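Print | E-mail | 14 shares

Review: The Vainio Meditation Bench

The Vainio bench was purchased by our retreat house at Brasow for guests who cannot sit cross-legged during long periods of silence. It has been in regular use since February and is reviewed on the basis of two residential retreats.

The bench folds flat and sets up quickly. The seat slopes gently forward, and most guests found that their knees and ankles were at ease through the evening chanting. The hinges are quiet – a matter of some importance in a shared hall.
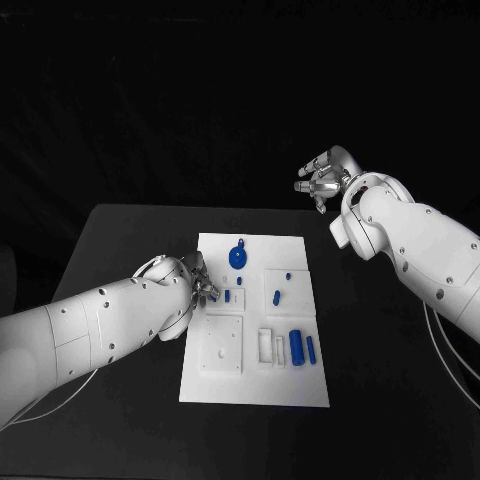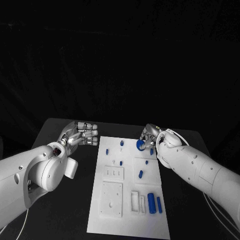
Comparison with the Erketti cushion

The Erketti cushion remains the better choice for those who prefer to sit low. It is softer, but it loses its shape within a season and must be refilled. The Vainio bench requires no upkeep beyond wiping. Its thin seat pad is its one real weakness, and taller guests asked for a second pad.

Rating: 4 out of 5. Recommended for retreat houses and for home practice.

2 comments

This site uses cookies. By continuing, you accept our cookie notice.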